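Tabletop manipulation > Data collection

Thread: Reset procedure for pushing demos, hindsight labels or prompt first?

jtaipe
Started September 3, 2020

We are collecting teleoperated pushing demonstrations for a language-conditioned policy. Single arm, cylindrical pusher, coloured plastic blocks on a flat board. The operator drives in the plane only; height is held by the controller. I have inherited the collection procedure from the Huamán project and want to change two things before we scale up, so I am after comments from people who have run something similar.

Current practice is prompt first. Plako draws an instruction from a template ("push the red star to the blue cube"), the operator reads it, performs it, presses the pedal, and the arm lifts. Episodes are saved one per file. The median episode is 13 seconds. The pause before each one, while the operator reads and finds the block, is nearly as long and produces nothing we can train on.

The proposal is to record continuously for long sessions with no prompt, then cut and label afterwards. I would also like to drop the full reset between episodes.

Has anyone compared the two on the same hardware?

manon.d

We did both for the Uvach set. Prompt first for the first block of collection, continuous after July. Throughput went up. Label quality went down for the first while and then recovered once we fixed the annotation guide. The trouble was verbs. With no prompt in mind, operators do things that have no short name: they graze a block, change their mind, and go somewhere else. Annotators then invent an intention. You get "move the green star slightly left" for what was a collision on the way to something else.

I would keep a fraction of prompted episodes for evaluation regardless.

kwchung

Agree on the evaluation split. Disagree that grazing contact is a labelling problem. The policy has to know what happens when it clips a block. If the label describes the resulting motion accurately, it is a valid example of that motion. Intention doesn't enter into it.

jtaipe, can you post what your reset looks like now? "Full reset" covers a lot of ground.

jtaipe

Fair. This is the sheet taped beside the operator station, lightly edited.

1. Confirm the arm is in hold and the pedal light is off. Wipe the board with a dry cloth. No cleaner, it changes the friction and the change lasts for hours.

2. Gather the blocks by hand and put them down again from the layout seed shown in Plako. Yaw is left to the operator. Blocks stand upright on their flat faces. If the seed puts two blocks in contact, skip it and draw another.

3. Release hold and bring the pusher down to working height over clear board. The tip should travel just above the wood with no drag. If there is any sound from contact, stop and re-run the height calibration. Before recording, jog the tip to within a short distance of one block, any block, so that the first seconds of the episode are not all free-space travel. The layout should look spread out, with room for the pusher to get behind every piece from any side.

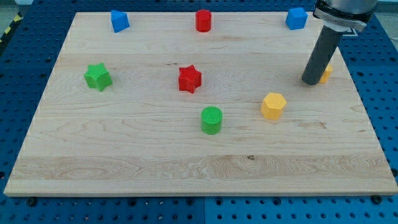 4. Start recording. Check the preview from the fixed camera: board edges visible, no hands. Check that the proprioception counter is advancing. If it is frozen, the episode will still save, and you will lose it at the sync stage.

5. Perform the instruction. Corrections are allowed. If a block leaves the board, end the episode and mark it as spill.

6. Pedal to end. Retract, hold, note anything odd in the remarks column. Go to 1.

Steps 1 and 2 are the ones I want to run once per session.

lanying

Some of this is going to bias your data and I would fix it before touching the labelling question.

Look at the start state. The pusher is beside the yellow block over on the right, and everything is well separated. If every episode begins like that, the policy has never seen a cluster unless the operator made one. It has also never had to start with a block in the way. When you deploy with a long sequence of instructions, the tenth instruction starts from whatever the ninth left behind, and that state is out of distribution.

So dropping the reset is right, for a reason you did not list.

The jog in step 3 is worse. "Any block" will turn into the most convenient block for a seated operator. I would log the start position of the tip over a day and plot it before believing it is uniform. I expect one lobe.

manon.d

The jog is a common trick and it leaks. If operators are given the prompt before the jog, they park next to the target. The policy then learns that the nearest block is the one being talked about and ignores the text. We saw this. Accuracy on held-out instructions was good when the start position was inherited from the recorded episode and collapsed when we randomized it.

jtaipe, is the prompt on screen during step 3?

jtaipe

It is. Damn.

I will pull the numbers on nearest block at start versus target block.

kcabrera

Operator here, different lab, I have done a lot of hours on a nearly identical rig. A few practical notes that don't show up in procedures.

Continuous sessions are easier on the hands than the pedal. They are harder on attention. We capped ours at 40 minutes and the last part of each was visibly repetitive: same block, same corner, round and round. If you go continuous, put a soft cue on the screen when a block has not been touched for a while. It doesn't need to be an instruction. Just the colour and shape.

The star shapes behave differently from the rest. A round pusher settles into the notch between two points and the block tracks nicely. Push on a point and it spins. New operators find the notch and then only ever use the notch. A cylinder is the opposite, it rolls off the contact whichever side you take it from. You want both the clean pushes and the messy ones, so don't let people get too good before you start recording.

Grain: we ran on a wooden top as well and there was a measurable difference between pushing along the grain and across it. Small. It showed up on the slow pushes.

kwchung

On grain, did you measure that or feel it? We put a force gauge on our board and the difference was inside the repeatability of the gauge. I would be more worried about the visual side. Pale maple with streaks and a knot gives the encoder a set of fixed landmarks. The policy can localize the pusher off the knot. Works beautifully until somebody rotates the board.

kcabrera

Measured, with a cheap gauge, so take it for what it is.

lanying

Landmarks are fine if the board is bolted for the life of the project. They are a liability if anyone wants to reuse the data. Decide which it is and write it in the dataset card. A sheet of matte paper over the board would solve the visual part and bring a friction problem of its own.

manon.d

Please don't do paper. It creeps.

jtaipe

Results on the start position question. I took 36 episodes by hand from the last batch, chosen by shuffled index, and checked the nearest block at the first recorded sample against the target in the prompt. Nearest block was the target in all but 2.

So the existing set is contaminated in the way manon.d described. It can probably be salvaged by trimming the front of each episode to a random point or by using it for dynamics only. I'm not going to argue for it as language-conditioned data.

Revised plan:

Continuous recording, sessions capped as kcabrera suggests. Full layout from seed at the start of a session and after a spill, otherwise none. No prompt on screen. Untouched-block cue, colour and shape only. Jog removed. Tip start position drawn by Plako and driven to automatically at the start of each session. Segments cut at random lengths within a range and labelled afterwards by someone other than the operator.

Separate prompted set for evaluation, with the prompt shown after the tip is in position.

kwchung

Random cuts will give you segments that start in mid-push. Annotators hate those. I'd cut on low tip velocity.

lanying

Cutting on low velocity gives you a policy that expects every instruction to arrive while it is standing still. If the user is allowed to interrupt, you need the mid-push starts. Annotators can have a reject button.

kwchung

Depends on the user being allowed to interrupt. jtaipe hasn't said that.

jtaipe

Interruption is in scope. Random cuts, then, with the reject button. I will log the rejection rate against tip velocity at the cut so we at least know what is being thrown away.

manon.d

Put the annotation guide in version control along with the data. Ours changed wording for "next to" part way through and we only found it from the label histogram. Also decide now whether "left" is from the camera or from the operator's chair.

kcabrera

Seconding that last one. Our operators sat opposite the camera.

jtaipe

Camera, and the guide will say so on the first line. Second question, smaller: replacement blocks. Govell quoted us a set in the same colours. Is anyone mixing suppliers within one dataset, and did you bother weighing them?

kwchung

Weigh them. Also compare the top faces. Ours have a crosshatch texture on top, as the star and green cylinder in your photo do, and the replacements we bought came smooth. The classifier we used for tracking lost the stars first.

manon.d

We mixed and did not weigh them, and I can't tell you whether it mattered. Tag the set in the session metadata so you can at least split on it later.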